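About Kamix

We look after shared workrooms, and we are suspicious of most of what gets written about them.
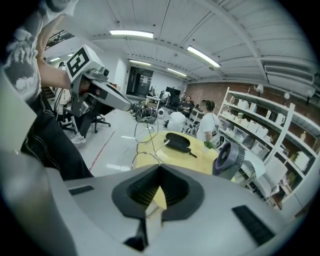

Gifty Eshun started Kamix after years of sitting in offices that had been "designed for collaboration" and were mostly awkward to sit in. She had read the brochures. She wanted to know why the tables were the wrong height and why there was never anywhere to put a bag down.

We now run 3 buildings - Osei, Banus and Pekholm - with 161 desks between them. Pekholm is the newest and opened in November. We were told it needed a games corner. We asked the members, and they wanted better chairs.

So we spend our money on plain things. Round tables, as people seem to argue less about who sits where, though we wouldn't swear to it. Office chairs that roll. Light floors, which show the dirt and get cleaned more often as a result. A small plant on a table is pleasant enough. We have seen the claims about plants and productivity and we remain unconvinced, but we water them.

You won't find a wellness score on this site, or a promise that a new room will change how your team thinks. A room can be quiet, warm and tidy at the end of the day. Past that it's up to you.

Membership is monthly, with 28 days' notice to leave. We don't do "from" prices. Ask for a figure and you'll get the whole figure, cleaning included.

Come and sit in a chair for an hour before you sign anything. Viewings are on weekday mornings at all our buildings.

Page last checked: Friday, May 16, 2025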